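Undard Community Toy Library — Members' Forum
Board: Collections and Cataloguing
Topic: Sorting of loose building bricks before return to circulation

Nuanchan Kaewkla
Posted Thursday, 9:10 am
Members of the cataloguing group are asked to comment on the proposed procedure for loose building bricks. At present, mixed tubs are returned to the shelf as they arrive. The proposal is that all bricks be sorted by colour, bagged and labelled before they are lent again. The Kulberg branch has 71 mixed tubs awaiting a decision, and its storeroom is required for other purposes by the end of March.

E_Saarela
Posted Thursday, 9:48 am
I support the proposal in principle. My concern is the labour involved. A tub of 300 bricks occupied two people at Kulberg for 60 minutes, and that did not include washing. I would also ask whether colour is the correct basis. Families who borrow from us tend to ask for size.

waraporn.p
Posted Thursday, 10:05 am
I do not agree with Eero on the second point. Colour can be judged at a glance by any person on the roster, including our younger helpers. Size requires each brick to be turned over and checked, and errors are frequent. The Rondow branch sorted by size for one season and then abandoned it.

For reference, I attach a picture of yellow, green and blue bricks on a plain brown surface. A matte surface in a neutral shade is strongly recommended for this work, as the colours remain easy to tell apart. Patterned tablecloths should be avoided.
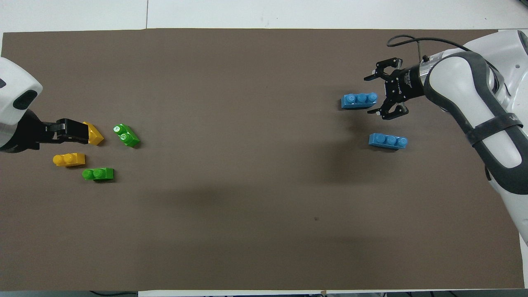
Yellow, green and blue bricks on a matte brown work surface.

Members will note the clear space between the blue bricks and the others. I would ask that a similar gap be kept between colours during sorting, so that piles do not run together.

E_Saarela
Posted Thursday, 10:31 am
Thank you, the point about the surface is accepted. I remain unconvinced about colour. The yellow and green bricks in your picture are still quite near each other, and on a busy morning that is where mistakes will be made. Shallow trays would settle the matter.

R. Prado (Kulberg)
Posted Thursday, 11:20 am
Kulberg can supply seven trays on loan. They are the Nuchit type with the low front edge — please do not stack them when full.

daranee_k
Posted Thursday, 1:15 pm
Could the group confirm what is to be done with bricks that are chewed or cracked? The draft is silent on this.

Nuanchan Kaewkla
Posted Thursday, 2:02 pm
Damaged bricks are to be withdrawn and recorded on the usual form. The draft will be amended accordingly. Sorting by colour, with trays, will proceed on a trial basis at Kulberg only. Eero's objection has been noted and size will be reconsidered once the trial has been reviewed.

E_Saarela
Posted Thursday, 2:17 pm
Noted. Please send me the amended draft before it is circulated to the branches.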